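Getting Drawers to Glide Again

I love a kitchen drawer that runs the way it should. You nudge it with a hip, it slides shut, and you go back to stirring. Ours had been sticking for so long that we'd all learned a little lift-and-shove, and then one evening in September I pulled the whole stack out and fixed every one of them before bedtime!

Start by emptying the drawer completely. Old wooden runners want a scrub with a dry toothbrush first, then a wipe with a barely damp cloth, and then time to dry. Overnight is best. After that, rub a plain white candle up and down both the runner and the groove it sits in. Press hard enough that you can see the wax. Push the drawer in and out ten or twelve times and feel the difference — it's wonderful.

My neighbor Kerstin Haugland swears by a dry bar of soap instead. It does work, but I found it got gummy in our damp summers, so I've stuck with candle stubs.

Metal slides are another story. Vacuum them with the narrow nozzle, because crumbs get into the bearings and grind away in there. Wipe off the old gray grease with a paper towel and a drop of dish soap, dry them well, and use a dry silicone spray. Please don't use cooking oil! I did that in our Riltberg apartment and had sticky black tracks by Christmas.

If a drawer still rubs on one side, check the screws. Three out of four times (in my house, anyway) one has backed itself out a turn or two. When the hole is too worn to grip, pack it with wooden toothpicks dipped in wood glue, snap them off flush, let it set, and drive the screw back in.

While you're down there, give the pulls a twist too. A loose one gets tightened from inside the drawer, and a small rubber washer keeps it from working free again.

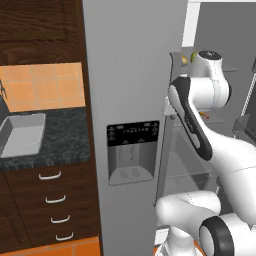 Liners go in last. I like the cork kind, cut a hair short at the back so it doesn't curl, and held down with two dabs of double-sided tape. Heavy pans go in the bottom drawer, towels and light stuff up top. Redo the wax every spring, or whenever you hear that first squeak.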